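Plelesach Garment Handling Set: README and Collection Rules
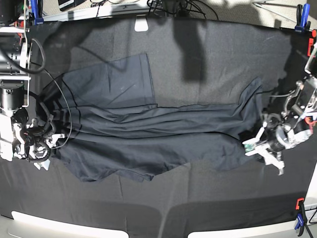

When does an episode count as valid?
An episode is valid when it starts from a reset state, runs to the stop signal without operator contact inside the work area, and has complete joint, gripper and video streams. Whether the fold came out well is recorded in a separate field and has no bearing on validity.

Summary
Plelesach contains 1,130 episodes of two-arm cloth handling, collected by teleoperation at the Fuken lab. Tasks are spreading, straightening and folding single garments on a covered table. The rules below applied to all collection from April onward. Earlier episodes were checked against them and dropped if they failed.

Work surface
The table is covered with black cloth, clamped at the edges. Check every clamp before a session and after any contact between an arm and the table. Small wrinkles in the cover are acceptable. A fold that a fingertip can catch is not; stop and re-clamp. Clamp color and exact placement vary across the set and carry no meaning.

Dark garments on the dark cover are included on purpose. In the view at the top of this file, a navy-to-black garment is held at both ends, with the lower part bunched into long folds and a paler gray-blue panel at the upper left. Low contrast at the hem is normal for this subset. Do not raise exposure between episodes to correct it. Use the tag low_contrast.

Side naming
Left and right are given from the robot's point of view. In the view used here, the right arm enters at image left and the left arm at image right. All state and action fields follow the robot's naming. Horizontal flip augmentation must swap the arm channels as well as the pixels.

Cables
Cable loops may cross the garment in the image. They may not be trapped in a gripper, pinned under cloth or pulled tight at any point in the arm's range. Run each arm through its full range once per session and watch the loops near the wrist. If a cable snags during an episode, stop and mark it invalid. Do not free the cable by hand while the arms are powered.

Gripping and tension
Close on fabric only. Seams are allowed; buttons and zippers are not. When both grippers hold the same garment, move them apart at the slow setting and stop once the cloth between them no longer sags. The garment does not have to be flat at that point. Pulling past it has torn stitching on 2 garments, both now retired from the set.

Operator rules
One operator drives and one watches. The watcher keeps a hand on the stop button and does nothing else. Neither may reach over the table until the arms are in the rest pose and the status field reads idle. Change places after 2,000 seconds of driving time.

Labels
task: spread, straighten or fold
garment_id: matches the garment sheet
outcome: done, partial or failed
valid: true or false
tags: low_contrast, cable_in_view, regrasp, cover_moved

Outcome is set by someone other than the operator. Where two labelers disagree, the lower outcome stands. Each episode has 3 video streams, and the labeler must watch the overhead one in full.

Known limits
Lighting is not uniform. The arms and mounts cast soft shadows on the cover, and these move with the arms. Floor cables and other equipment behind the table are visible in many episodes and have not been masked. Adult shirts make up most of the garment list, so results may not carry over to towels or bedding.

Versions
Astumen is the current release. Gounder is the earlier one, kept for comparison only; its gripper width values use the old zero point and must not be mixed with Astumen values. Report the release name with any published result.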